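The Traner Tabletop Arm Kit: Our Shared Workshop Build
11/26/25, by the Clidovero Workshop build page

Well, the Traner page finally gets its rewrite! We started this build in September with one arm and a lot of optimism, and so many of you have asked what is in it and whether you could put one together at home that it seemed time to set it all down properly. It's a great project. It is also a fiddly one, so read to the end before you order anything.

What you get

The Traner is a small arm with a two-finger gripper, meant to be bolted to a table. Our kit is the bare mechanical set plus the control board, and you bring your own computer, your own table and a 24 volt supply. Everything that turns comes already assembled. Everything that doesn't turn comes in bags, and there are a lot of bags! The bolts are sorted by length but the bags aren't labeled, so lay them out on a towel and measure them before you start. We mixed up two sizes on the first evening and had to take the whole base apart again.

Putting it together took us some 19 hours over several weekends, and a good piece of that was cable routing. Leave more slack than you think you need, especially near the base. Our first cable was too short to let the arm turn all the way left, and it pulled its plug out every single time we forgot.

The table

Use something heavy. We tried a folding table for a week and the arm walked it across the floor (very funny, not very useful). Drill the base holes with a paper template taped down flat, and put wide washers underneath. If you think you may move the arm later, you will, and then you'll have extra holes. Ours has plenty.

White works nicely as a surface because colored blocks show up well against it. It does scuff. We gave up on keeping it clean a long time ago.

Software

We run ours with Holow, the little motion program one of our members wrote. It saves positions, plays them back, and lets you set the speed for each move separately, and that last bit made all the difference for stacking. Fast across the table, slow on the last drop. Start at 30 percent speed and stay there until you trust your numbers. Ask us how we know!

The gripper closes to a set width and has no idea what it's holding. With blocks that are all the same size that's fine. With anything squishy you'll be adjusting for an evening.

Stacking, our favorite test

Every time we change something on the setup we go back to colored cubes and a black square marked on the table. Red goes down inside the square, yellow on top of it, then green.

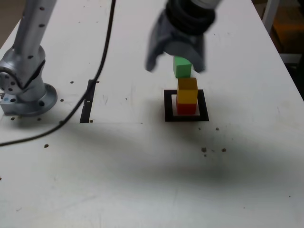 The third block is where small errors show up. If the first one is a hair off, you can get away with it at two, and then the next one lands crooked or takes the whole lot down with it. We check the base bolts first, then the saved height, then the fingers. Nine times out of ten it's the bolts, so put a wrench somewhere you can reach it without leaning over the arm.

Price and availability

The mechanical set with board is $437, picked up at the workshop. Shipping is extra and slow, sorry. The Krawczyk finger pads are sold separately and we do like them a lot, but build it with the plain ones first and see how you get on.

Comments (3)

benchrat: Does the base template match the older Traner? I've got one in the garage with a stripped base plate and would love to reuse my holes.

Clidovero Workshop: Close, but the back pair sits a bit wider. Email us and we'll send both templates.

solder_and_tea: Built mine on an old door. Heavy as anything and it hasn't budged! Seconding the advice about cable slack, mine is on its second one already.

Contact the workshop | © Clidovero Workshop | Back to top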